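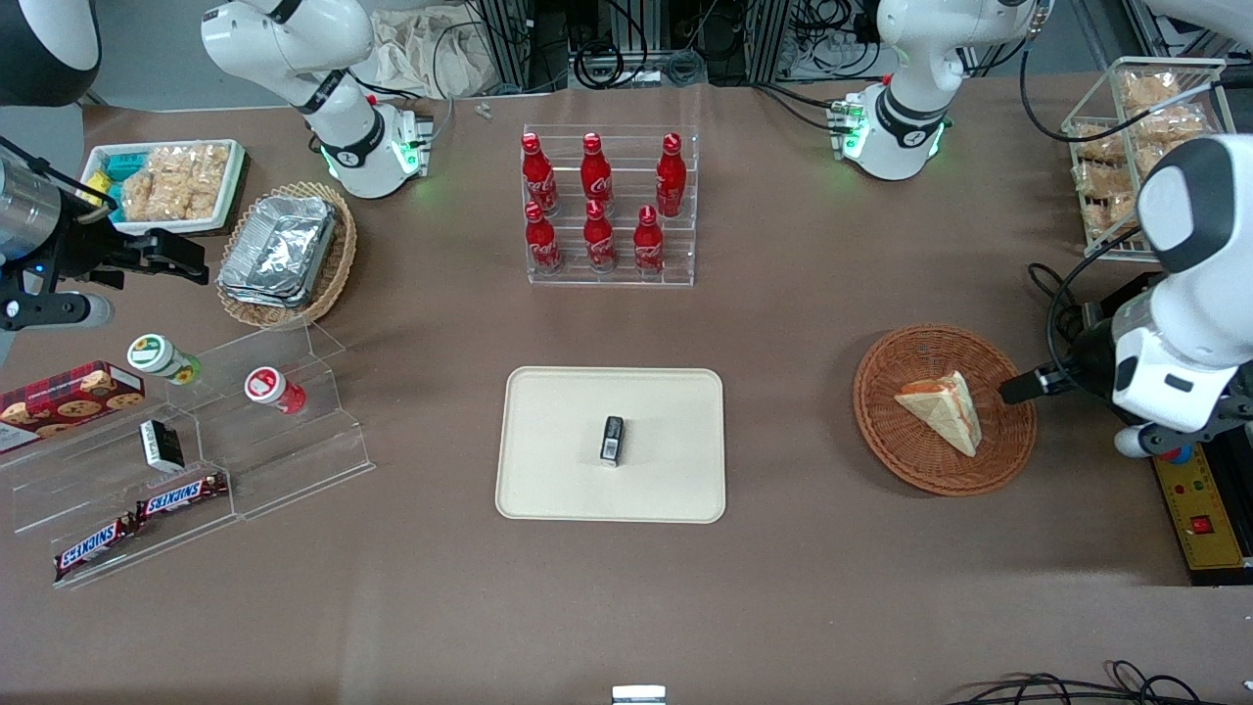

Moushumi Begum talks about software queues the way other people talk about gardens. She gets up twice during our conversation to draw one. She leads the planning group at Flultero, where two robot arms share a snack table, and her subject this month is Dotton, the piece of code that decides which arm goes where and when.

"Everyone asks about the grasping," she says. "And grasping is wonderful, I love grasping! But the part I can't stop thinking about is what happens in between. You have two arms that can both reach the middle of the table, a tray they both want to put things in, and a clock running."

The first version of Dotton was simple. Each arm got a list of items, and a lock was placed on the space over the tray. If one arm held the lock, the other waited. It was safe, and according to Begum it was also painfully slow to watch.

"You'd see an arm hanging there over the snacks, waiting for the other one to leave a spot it had no plans to go near," she says. "The lock covered far too much."

The version she works on now cuts the space over the table into small cells and reserves them along a path for short stretches of time. Each arm plans against the other one's bookings. When a plan can't be found within 500 milliseconds, the arm with the lower priority backs up to the last place it knows is free and tries again.

Getting that backing up to look calm took most of the spring. Tharushi Matubbar, who wrote the controller underneath, had tuned it for smooth forward motion, and a sudden change of plan came through as a jerk at the wrist. The fix was to hand her code the next 8 waypoints at once and let it blend from the old path into the new one.

"Tharushi came in with a plot of joint speeds, before and after, and the after was just this gorgeous soft hill," Begum says. "I had it up on my wall for a while."

Two views, one list of things

The planner needs to know what is on the table, and it gets that from a module named Seneviratne. The fixed camera gives it the layout: bottles on their clear rack, baskets, shelves, the tray. The wrist cameras give it the close view, which matters most for anything in plastic.

"Clear film is a beast," says Nilmini Ekanayake, who looks after Seneviratne. "Depth drops out on the shiny parts, and a loose flap of wrap can fool you about where the edge is. From far away you get a decent triangle and that's it. So the far view says 'something wedge-shaped, in a basket, go look,' and the near view does the real fitting."

The two used to disagree all the time. The near view would report a new object a couple of centimeters from the old one, and the planner would happily schedule a pick for each. Ekanayake now keeps every sighting as a guess with a spread around it and merges guesses when the spreads overlap. The wicker baskets helped her test it, as the round rim is easy to fit and gives both cameras something to agree on.

"I look at the rim first, always," she says. "If the rim lines up, I trust the rest a lot more."

She still checks the finger spacing by eye before a close approach – both fingertips should show in the wrist view, open, with the wrapped wedge between their lines of travel or ahead of them.

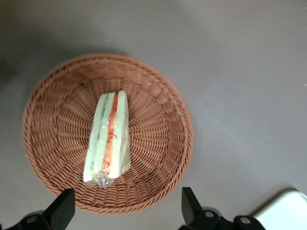 Replaying the bad runs

The tool that gets the most praise around the office is the least glamorous. Mokdale records every message that passes between the cameras, the planner and the controller, then plays them back at any speed. A run can be stopped at the moment a plan failed and started again from there with changed code.

Tahsin Sikder built it after a week of chasing a fault that only showed up when both arms replanned in the same cycle. He has 817 recorded runs in the library so far and would like to reach 3000 before the next big change to the planner.

"I can change one line, go get tea, and come back to see which old runs turned out differently," he says. "Sometimes it's none. Sometimes it's a run I had forgotten, and then the afternoon is gone, but in a good way."

Begum wants the replay tool to do more. She would like it to suggest which runs are worth a look, starting with the ones where the planner came close to its time limit and got through anyway. Sikder has a rough version of that working on his own machine. Ekanayake has asked for the same thing on her side, sorted by how far apart the two camera views were before they merged.

The next job for Dotton is handing an item from one arm to the other, which means booking the same cells for both arms on purpose. Begum already has the drawing, and she is halfway to the whiteboard again before I've finished asking about it.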